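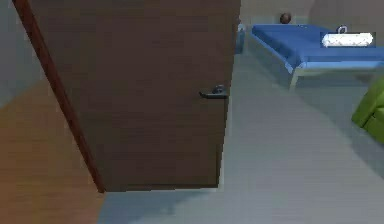
Clernley 2 review: a door-opening planner, tested in simulation

By Aarti Chaturvedi
27 February 2023

Clernley is a planning package for mobile manipulators. It takes a map, a robot model and a list of articulated objects, and it returns base and arm motions together. Version 2 adds doors with lever handles. I ran it for two weeks on home scenes, mostly a bedroom with a brown door that opens off a wood-floored area onto grey flooring.

Setup

Installation took one afternoon. The package reads standard robot description files, and ours loaded after I fixed two joint limits that were wrong on our side. Doors go in a separate file: hinge axis, handle position, opening range. You write that file by hand. Jianguo Pan on our team wrote a short script to pull the values out of the scene files, and I would not want to work without it.

Planning

I ran 2,492 trials with the door starting at different angles. A partly open door was the easy case. The planner skips the lever and pushes on the face or the free edge, and it picks between the two sensibly. From fully closed, it has to press the lever, pull, and back the base up at the same time. Most plans came back in under 10 seconds. The slow ones were nearly all cases where the base started too close to the hinge side.

The default clearance is too small. With the base set to pass through early, the elbow came within a few millimeters of the door edge – fine in simulation, not something I would run on hardware. I raised the margin to 8 centimeters and lost very few plans.

Perception

There is a handle detector in the package, but it is basic. A dark grey lever on a dark brown door gave it trouble in low light. We switched to our own detector through the Jitbridge plugin, which worked the first time. Sushil Thakur found that the plugin drops timestamps if you restart it during a run. Restart the planner too.

Tooling

The replay viewer is the best part. You can scrub through a plan, see which constraint was active, and start again from any step. It does get slow past 16 saved runs. Error messages are poor. "Goal invalid" covers at least four different problems, and the log does not say which one you have.

Verdict

I would use it again for doors. Drawers are supported on paper, but I have not tested them. Viltorico sells support separately, and their one reply to us took three days.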